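Gripper drops long items halfway to the plate
Femke Dekker
Our little pick-and-place cell at Tutwood sorts play food between two plates. Short stuff is fine, but anything long swings around and falls out. Fingers are clean. What should I check first?

Dehua Cui
Grip force. Turn it up.

Graziella Cocco
Oh, I love this kind of problem! Before you touch the force, look at where the fingers close. Ours grabbed too near one end, and the whole thing was a wrist camera bracket that had crept 3 mm. Loosen the bracket screws, square it up, tighten, then redo the hand-eye calibration with 17 poses (fewer and ours wanders). Takes around 90 minutes the first time.

Then test with the longest thing you own - we use the eggplant and the green plate.
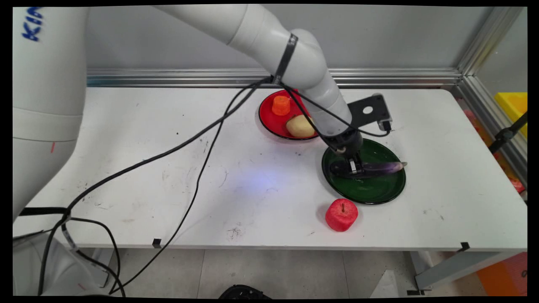 Run it at low speed and stop the arm as soon as the fingers close, so you can see how much sticks out on each side. And check the camera cable while you're there! If it pulls tight when the wrist turns, it'll drag the bracket off again by Saturday.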